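Lenihan Household Skills Programme
Progress report to the Sulel Fund, second reporting period
Prepared by Bríd Buckley, programme lead, 25th January 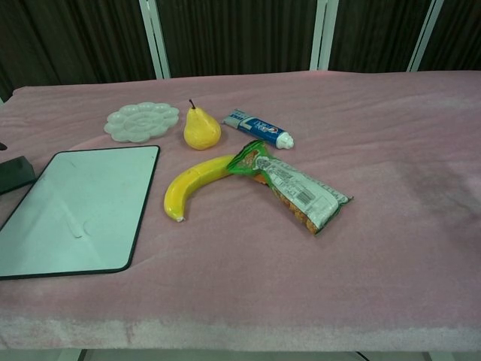
Sorting table with pink cloth: paint palette, pear, toothpaste, banana and snack bar.

1. Purpose of the report

The Sulel Fund supports Lenihan in running sorting and putting-away sessions for adults who are returning to independent living after a long stay in care. This report covers the work done since the first period closed, the use made of the equipment budget, and two matters on which we would welcome the Fund's view.

2. Activity in the period

We delivered 20 sessions against the 20 planned. Each session is built on a small group of everyday articles laid out on a covered table. The person attending is asked to name each article, say which room it belongs in, and place it in the correct tray. Groups are kept deliberately mixed, so that food, bathroom articles and craft materials lie close together and have to be told apart. A yellow pear and a banana are straightforward for most people. The flower-shaped paint palette has proved harder, and several people placed it with the kitchen things on first meeting it. We regard this as a useful result and have kept it in the set.

Overlapping articles were introduced in this period. A snack bar laid across a banana, for instance, requires the person to lift one thing before dealing with the other. Innes Baxter, who leads the sessions, reports that this small change has slowed the exercise down considerably and led to better conversation about what goes where at home.

3. Equipment and materials

Spending on materials came to £265 and remains within the agreed budget. The main items were trays, storage boxes and replacement articles for the sets. The pink cloth has been in use since the first period. It stops articles from sliding and softens the noise of things being put down, which matters to some of those attending. It now shows a paler band along the front fold and we propose to replace it with one of the same type.

Part of one side of the table is left clear when the articles are set out. This was a recommendation in our last report and it has been adopted at all sessions — people need somewhere to put a thing down while they decide.

4. Difficulties

Delivery of the labelled trays from Paltix was late, and the first five sessions were run with plain boxes. The written record for those sessions is therefore less detailed than we would wish. Storage at the Vurkurex building is also limited, and the sets must be packed away in full after each use.

5. Next period

We intend to add a laundry set and to prepare a short guide for family members who wish to repeat the exercise at home. A draft of the guide is almost complete.

6. Points for the Fund

We ask the Fund to confirm that the replacement cloth may be charged to the present budget, and to advise whether the family guide should carry the Fund's name.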